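Sorting the odd fabrics: a one-basket method that sticks

4th February - by Bernice Asante

I love this job, and I know how that sounds! If you have a pile of cloth at home that is half laundry, half sewing scraps and half who-knows-what (yes, three halves, that's how it feels), give yourself one clear table and one plastic basket and you can get through the lot before lunch. I've been doing it this way since September and the cupboard still looks good.
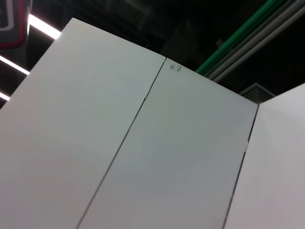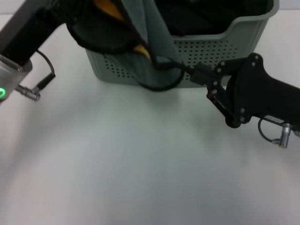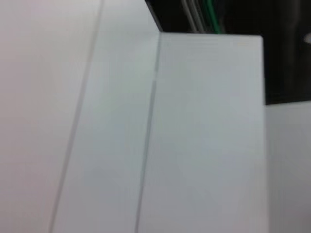

*The white panels in the first and last shots, and the basket on the table in the middle one.*

## What you need

- A table with a pale top. Dark lint and stray threads show up straight away on white.
- A basket with holes in the sides. Mine is a grey-green plastic one, but any colour is fine.
- A damp cloth and a lint roller
- A pen for labels

## Getting started

1. Wipe the table down and let it dry. Any crumbs will end up on the black fabric, I promise you.
2. Set the basket at the back of the table so you have the whole front for folding.
3. Pull pieces out one at a time. Don't tip the basket up! I did that with the Gatlow curtains and spent the evening on the floor.
4. Start with whatever is hanging over the front. With the basket in the photo that means the dark teal cloth with the black binding, then the mustard yellow, then the black down inside.

## Folding pieces with a bound edge

Bound edges curl if you fold across them, so lay the cloth flat and smooth the binding outwards with the side of your hand. Fold the plain side in first and bring the bound side over the top. You want the binding on the outside of the stack, where you can spot its colour without unfolding anything.

For slippery fabric, roll it. An Erdem-style roll (named after the street where my sewing group meets) is just a fold in half and then a firm roll from the short end - very quick once you've done 7 or 8 of them.

## Putting it back

Stand the folded pieces on their edges, like files in a drawer. Heaviest colours go at the back and the brights at the front, where you'll enjoy them. Leave a hand's width of space at one end so you can slide something out without dragging its neighbours along.

Smaller scraps go in a separate bag. My rule is that anything under 19 centimetres across is a scrap, no arguments. If you quilt, your favourite number will be different.

Label the bag in small writing close to the top edge. A word or two is plenty, and you can read it with everything packed tightly together.

Next up I'm tackling the wool, and I can't wait. If you've got a good way of storing odd balls of yarn, please send it through!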